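Menu Labeling Rule: Frequently Asked Questions
Sarkasley Department of Food Standards
Last updated February 2, 2022

Who has to comply with the rule?
Any food business that sells ready-to-eat items from 10 or more locations under the same name. Locations outside Sarkasley count toward the total. Franchise outlets are counted with the parent brand.

Does the rule apply to cafeterias and canteens?
Yes, if the operator meets the location threshold. A canteen run by an employer for its own staff, with no outside operator, is exempt.

What has to be shown?
Calories per serving, next to the name or the price of the item, in type no smaller than the price. The statement on daily calorie needs must appear once on each menu or menu board. The wording is set out in Schedule 2 and may not be changed.

Are drinks covered?
Soft drinks, coffee drinks and juices are covered. Alcoholic drinks are covered only if they are listed on a printed menu. A drink poured from a self-service fountain needs one calorie figure for each cup size, without ice.

What about daily specials?
An item offered for fewer than 22 days in a calendar year is a temporary item and does not need a calorie figure. The days do not have to be consecutive. Keep a dated record of when the item was on sale.

How should calories be worked out?
Use laboratory analysis, a recognized nutrient database, or figures supplied by the manufacturer. The method must be written down for each item and kept for as long as the item is sold. Databases may be mixed within one menu but not within one recipe.

How accurate do the figures have to be?
The stated value must be reasonable given the method used. Inspectors look first at portion control and recipe records. A sample is sent for testing only where the records are missing or do not match what is served.

Do the rules cover online ordering?
Yes. The figure must be visible before the customer adds the item to the order. A link to a separate nutrition page is not enough. Where orders are taken through a third-party platform such as Trollora, the food business supplies the figures and the platform displays them.

When do inspections start?
Inspections in the Gorkent district start in August. Other districts will be notified in writing at least four weeks before the first visit.

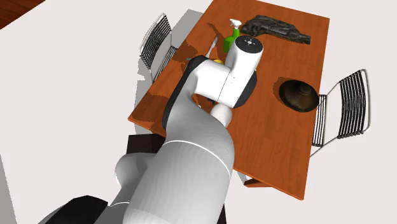 Robotic arm at a dining table (computer rendering).

What happens if a business does not comply?
The inspector issues an improvement notice listing the items to be corrected. A fixed penalty may follow if the notice is not met by the date given. Repeat notices within two years are referred to the enforcement section.

Can a notice be appealed?
Yes. Appeals must be made in writing and must quote the notice number. The notice stays in force while the appeal is considered unless the department says otherwise in its reply.

Is there a worked example?
The Hung guidance note includes sample menu boards for combination meals, shared plates and items sold by weight. It should be read together with Schedule 2. Where the two differ, the schedule applies.

Who can I contact?
Questions on scope and exemptions: Hsin-yi Tsai, Food Labeling Section
Questions on notices and appeals: Jhosep Ccori, Enforcement Section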